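모두가 앉을 자리: 공동 홀 휴게 공간 정리 프로젝트 보고서

생활공간디자인 수업 3조
작성: Bronisława Domański (조원 공동 검토)

1. 시작하며

저희 조가 이번 학기 주제로 '휴게 공간'을 고른 것은 사실 아주 사소한 불편에서 출발했습니다. 3월에 Plalstead 홀에서 첫 모임을 했는데, 간식 접시를 어디에 놓을지 몰라서 다들 한참을 서 있었거든요. 큰 테이블은 이미 작업하는 사람들이 쓰고 있었고, 의자는 여기저기 흩어져 있었습니다. 홀 자체는 밝고 천장도 높아서 참 좋은 곳인데 막상 앉아서 쉬려고 하면 마음 편한 자리가 없다는 이야기가 나왔고, 그 이야기가 그대로 프로젝트가 되었습니다.

교수님께서는 처음 계획서를 보시고 범위가 너무 넓다고 하셨습니다. 그래서 홀 전체를 다시 꾸미겠다는 욕심은 접고(조금 아쉬웠습니다!) 이미 있는 가구와 쌓여 있는 상자만 가지고 무엇을 할 수 있는지 살펴보기로 했습니다. 새로 사는 물건은 최대한 줄이고, 예산은 200즈워티 안에서 해결하는 것이 저희의 약속이었습니다.

2. 조사 방법

조사는 거창하지 않았습니다. 오전과 오후로 나누어 홀에 머물면서 사람들이 어디에 앉는지, 무엇을 어디에 내려놓는지, 어느 길로 지나다니는지를 평면도에 연필로 그렸습니다. 그리고 홀을 자주 쓰는 분들께 짧은 설문을 부탁드렸는데, 문항은 8개였고 마지막 문항은 자유롭게 쓰는 칸으로 비워 두었습니다. 이 마지막 칸에 적어 주신 말씀이 제일 큰 도움이 되었습니다. "의자는 많은데 둘러앉을 수가 없어요"라는 문장은 조원들이 회의 때마다 꺼내 읽었을 정도입니다.

비교를 위해 Durkon에 있는 작은 도서관 휴게실에도 다녀왔습니다. 그곳은 저희 홀보다 훨씬 좁은데도 낮은 탁자 하나를 가운데 두고 의자를 느슨하게 둘러 놓아서 처음 간 저희도 자연스럽게 앉게 되더라고요. 담당자이신 Pawłowska 선생님께서 따뜻한 차까지 내주셔서 조사라기보다는 나들이 같은 오후였지만, 돌아오는 길에 다들 낮은 탁자 이야기만 했습니다.

3. 낮은 탁자와 의자

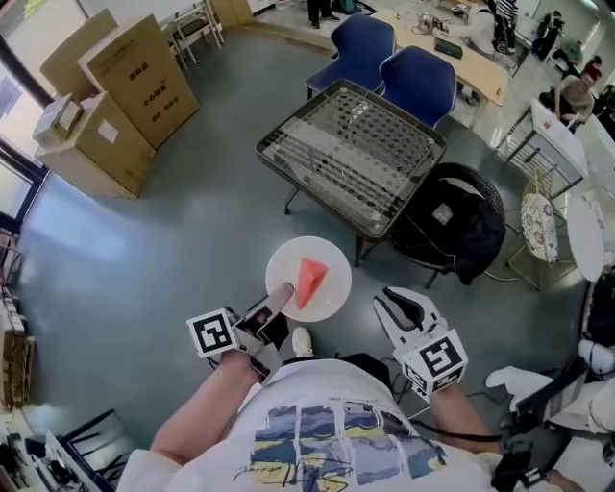

낮은 탁자는 저희가 가장 오래 의논한 가구입니다. 앉은 사람의 무릎 높이에 맞고, 시야를 가리지 않고, 무엇보다 사람들이 그 둘레로 모이게 해 준다는 점에서 휴게 공간의 중심이 될 만하다고 보았습니다. 홀에 있는 것은 검은 틀에 유리 상판을 얹은 네모난 탁자인데, 유리 아래로 벌집무늬 회색 망 선반이 비쳐 보여서 덩치에 비해 가벼운 느낌이 납니다. 파란 의자 두 개는 탁자 뒤쪽 왼편과 오른편에 있고, 둥글게 엮은 검은 의자는 탁자 오른쪽에 있습니다. 그런데 그 의자에 검은 가방이 걸쳐져 있는 것을 보면서 저희는 가방 둘 자리도 설계에 넣어야겠다고 생각했습니다. 설문에서도 짐 놓을 곳이 마땅치 않다는 의견이 있었는데 처음에는 대수롭지 않게 넘겼던 부분이라 반성을 좀 했습니다.

색에 대해서도 의견이 갈렸습니다. 한 조원은 의자 색을 하나로 맞추자고 했고, 저는 바닥이 회녹색이니 파란색과 검은색이 섞여도 차분해 보일 것이라고 했습니다. 결국 천을 씌우지 않고 그대로 쓰기로 했는데, 예산을 아낀 것도 좋았지만 원래 있던 의자들의 생김새가 저마다 정겨워서 손대지 않기를 잘했다는 생각이 듭니다.

배치안은 세 가지를 그렸습니다. 첫 번째는 의자를 벽 쪽에 한 줄로 붙이는 안, 두 번째는 탁자를 가운데 두고 둘러앉는 안, 세 번째는 창 쪽을 향해 비스듬히 놓는 안입니다. 조원 투표에서는 두 번째 안이 뽑혔고, 세 번째 안에서는 한쪽 의자만 창을 향하게 돌려 놓는 생각을 빌려 왔습니다. 혼자 조용히 바깥을 보며 쉬고 싶은 사람도 있을 테니까요.

4. 문 앞의 상자들
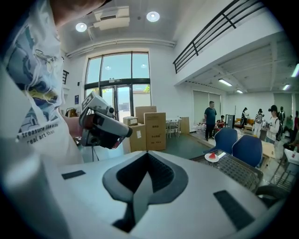
드나드는 문 주변을 비워 두는 것은 공간 수업 첫 시간에 배운 내용이지만, 실제로 지키기는 참 어렵다는 것을 이번에 알았습니다. 배송된 물건은 들어오자마자 가까운 곳에 내려지고, 한번 내려지면 그 자리가 제자리가 되어 버리기 때문입니다. 저희 홀의 키 큰 유리문은 하늘빛과 나뭇잎이 조금 보이는 가장 예쁜 자리인데, 바로 그 앞에 갈색 종이 상자들이 쌓여 있고 왼쪽의 낮은 상자 위에는 하얀 작은 상자까지 올라가 있습니다. 오른쪽에는 납작한 갈색 판도 기대어 있고, 그 옆으로 작은 흰 탁자와 의자들이 있습니다. 저희 눈에는 이 탁자 자리가 참 아까웠습니다. 앞이 조금만 트이면 창가 자리로 손색이 없을 것 같았거든요.

위층 복도 아래쪽은 천장이 낮고 형광등이 달려 있어 성격이 많이 다릅니다. 처음에는 그곳에 휴게 공간을 통째로 옮기자는 말도 있었지만, 자연광이 드는 쪽이 쉬기에는 더 낫다는 데 의견이 모였습니다. 그래서 상자는 벽을 따라 한 줄로 옮기고, 큰 것은 아래에, 작은 것은 위에 두되 눈높이를 넘기지 않는 것으로 제안했습니다. 상자마다 내용물과 보관 기한을 적은 종이를 붙이는 방법도 넣었습니다. 양식은 Latia 문구점에서 산 라벨지에 맞추어 만들었고, 부록 2에 실었습니다.

5. 비용

라벨지와 바닥 표시용 테이프, 가방걸이 재료를 합쳐 예산 안에 들어왔습니다. 영수증은 묶음 번호 3337로 학과 사무실에 냈습니다. 가방걸이는 의자 옆에 세우는 형태로 도면까지 그렸는데, 길이 735mm인 막대가 기본 부재입니다. 조금 더 길게 하자는 의견도 있었으나 긴 외투가 바닥에 닿는지는 시제품을 만들어 본 다음에 정하기로 했습니다.

6. 아쉬운 점과 다음 학기 계획

관찰을 낮 시간에만 한 것이 가장 마음에 걸립니다. 저녁에 홀을 쓰는 분들은 전혀 다른 자리를 좋아하실지도 모르는데 그 부분을 담지 못했습니다. 설문지도 글씨가 작다는 말씀을 들었습니다. 다음에는 꼭 크게 인쇄하겠습니다.

다음 학기에는 두 번째 배치안을 실제로 해 보고, 같은 문항으로 설문을 다시 받을 예정입니다. 간식 접시를 올려놓을 작은 쟁반도 하나 마련하려고 합니다. 설문에 답해 주신 모든 분들과 무거운 의자를 같이 들어 주신 옆 조 친구들, 정말 고맙습니다. 도면 원본은 학과 자료실 3조 서랍에 있으니 필요하신 분은 편하게 꺼내 보시고, 보신 뒤에는 같은 서랍에 넣어 주세요.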